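Operating rules for mobile robots on shared ground – speaker notes

Pravesh Mtshali, 15 November 2018
Slot: 39 minutes including questions. Slides 1 to 7.

Slide 1 – Title and scope

Introduce self. Say up front that the talk covers small ground robots moving at walking pace outdoors, on lanes, yards and paved access ways. Indoor machines have their own rules and most of the people who need those already have them.

The rules come from the Birside operating procedure, revised in July. The copy on the handout table is the current one. Older copies have the speed table on the back page and should be thrown out.

Slide 2 – What we mean by shared ground

Define the term slowly. Shared ground is any surface where a person may walk or drive without having been told a robot is working. No fence, no induction, no vest. If one person on it has not been briefed, the whole stretch is shared.

Point out that the procedure asks for a classification of each stretch before the run, done on foot by the operator. A site is never classified as a whole. One address can have an open lane, a yard and a fenced corridor, and each gets its own line on the sheet.

Slide 3 – Pedestrians and parked vehicles

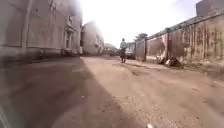

Lane stretch, from robot height. One walker ahead, vehicle at the roadside.

Rule 3.1: a person ahead, moving away, is still a person ahead. Match or drop below their pace. Do not overtake on shared ground unless the spotter has spoken to them.

Rule 3.2: treat a parked vehicle as occupied. Allow for a door opening and for the vehicle pulling out.

Rule 3.3: loose material at the foot of a wall is an obstacle with an unknown edge. Go round it with the full side margin. The heap against the wall on this slide is the sort of thing meant.

Mention light as well. The near part of this road is half in shadow and half in sun, and the far end is washed out. Rule 3.4 says the operator's own eyes decide range in glare – the video feed does not. If the operator cannot see past the bright area, the robot holds until the spotter has walked ahead.

Expect a question on who the spotter reports to. The spotter reports to the operator and can call a stop without giving a reason.

Slide 4 – Yards and frontages

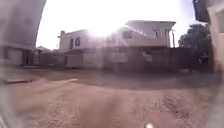
Yard in front of a walled house. Sun directly over the roof.

A yard has no lane, so the usual keep-left rule gives no help. The procedure uses a planned line instead. The operator draws it on the sheet and stays on it.

Gates: a closed gate is a live gate. Keep the line clear of the swing on both sides, and never stop the robot in front of one. There is a pale gate at the left end of the perimeter wall here. Ask the room where they would draw the line, take two or three answers, move on.

Surface: compacted earth with ruts needs a slower setting than the speed table gives for flat concrete. Drop one setting at any change of surface. Loose gravel, as at lower right, counts as a change. So does a slab or a kerb strip lying at ground level. The Dukwood crew asked for a separate kerb rule and were told this one covers it.

Privacy: do not hold the camera on windows. If the robot has to wait, turn it to face open ground. Footage of a house front is kept only if the run report needs it.

Slide 5 – Paved corridors

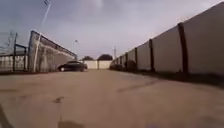 Slide 6 – Rules for corridors, and stopping

Leave the corridor picture up while starting this one, then click.

Operators relax on smooth concrete between two barriers, and the procedure was tightened for that reason. A wall on one side and a fence on the other means a person on foot has fewer ways to step clear. Rule 5.1 halves the allowed speed where the robot and a pedestrian cannot pass with full margin.

Rule 5.2: any vehicle at the far end is treated as moving until the spotter says otherwise. The dark car beyond the fence panel is a fair case. From this distance the operator can't tell whether it is parked, and should not guess.

Rule 5.3: marks on the surface are checked on foot before the robot crosses them. A dark streak may be old rubber, water or oil.

Rule 5.4: know the exit. If the end is closed, the way out is the way in, and the turning point goes on the sheet.

Stopping, all stretches:
Test the stop control before the first movement of every run and again after a battery change.
The operator keeps the control in hand. Not on a strap, not in a pocket.
After any unplanned stop, write down the time and place before restarting.

The Fenard review read 207 run sheets against these points. In 7 of them the second stop test was missing. Van der Merwe has the full table for anyone who wants it; do not read it out.

Slide 7 – What goes on the sheet

Stretch name and class. Surface. Light. Planned line. Spotter's name. Both stop tests, initialled. Unplanned stops.

One sheet per stretch, even when the robot carries on from one to the next with no break. Sheets are handed in the same day.

Questions. If asked about night running, the procedure does not permit it on shared ground. If asked about rain, refer to section 6 of the handout.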